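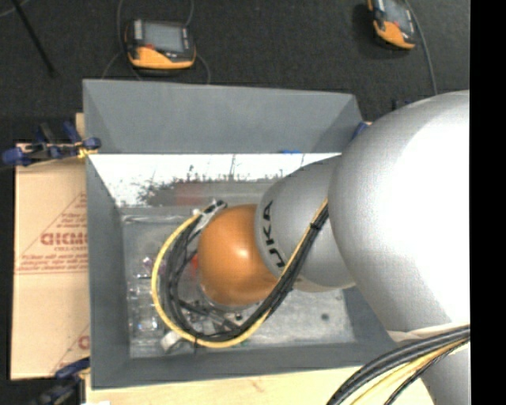
Has anyone here used the Flellbridge bin picking kit for longer than the trial? I run a small repack shop and we're trying to decide before the end of June whether to buy it or send it back. We bolt nothing down, so the gray bin is just clamped to a wood tabletop, and the arm is a KUKA I bought used. What I'm feeding it is mostly clear plastic stuff, shiny and crinkly, and I'm wondering if that's the whole problem. With dull cardboard pieces the kit picks nicely. With the clear things it reaches for a spot where there's only glare, closes on nothing, backs out and tries again. It'll do that up to 7 times before it throws an error, and then I have to walk over and clear it.

The sales guy says the "transparent parts" add-on fixes this. It's a yearly license and it isn't cheap. My other worry is the cable bundle by the wrist – it makes a pretty big loop, and I keep picturing it snagging on a bin wall when the arm goes down into a corner. The manual has one drawing of the cable routing and it's for a different arm.

So is the add-on worth it, and is a loop like that normal?

Thanks!
pickypacker

Filed under: Robots & Automation > Kits and Add-ons > Grippers

Josée Friesen

We've had the same kit for 20 months, so I can answer some of this. We bought the transparent parts add-on and kept it, but I wouldn't pay for it until you've done something about your light. Clear plastic throws the highlights all over the place and the camera believes them. We hung a cheap white diffuser over the bin (a shower curtain at first, I'm not proud) and our misses dropped so much that my boss asked if we still needed the license. We did, for the really thin blister packs, but for bottles and caps we probably could've skipped it.

Ask Flellbridge for a trial key. They don't put it on the website but they gave us six weeks, and the lady on the phone was very nice about it. Run the same parts with it on and with it off, and don't move the lamps in between or you won't learn a thing.

On the cables, yes, you want a loop. The wrist has to be able to turn without pulling on the connectors. Ours was too tight when it was installed and we killed a sensor cable that way. What you do want to check is the deepest pick in each corner. Put the arm in manual, slow it way down, keep the pendant in your hand and go into all the corners with the wrist turned both ways. If the loop drags on a wall, set the allowed wrist angles tighter in the pick settings. There's a page for it, under Reach I think, unless they've moved it again in the new version.

Also turn the retries down. Seven is what it ships with and it's silly. We use 2, then it shakes things up with a stir move and looks again. Stir is off by default!

ngata_fan_tom

get the Ngata gripper with suction instead. fingers are no good on clear film, never were. we switched and never looked back

Biswood Dave

Suction's great on flat stuff, but on crinkled plastic the cup leaks and you drop half of it, so I'd be careful with that advice. It depends on what's in the bin. If it's all loose film, maybe. If it's rigid clear pieces with edges, the fingers should manage fine once the camera can see them.

I'm with Josée on the light. I haven't used the Flellbridge kit, I have the Stornusum one, which is older and uglier and has the same trouble with anything shiny. What helped me was putting a dull black mat on the floor of the bin. A scuffed gray floor and clear plastic on top of it look pretty much alike to a camera. The mat cost me next to nothing and I cut it with kitchen scissors. You do have to teach the empty bin again afterward or it thinks the mat is a part and tries to pick it up – ask me how I spent my Thursday.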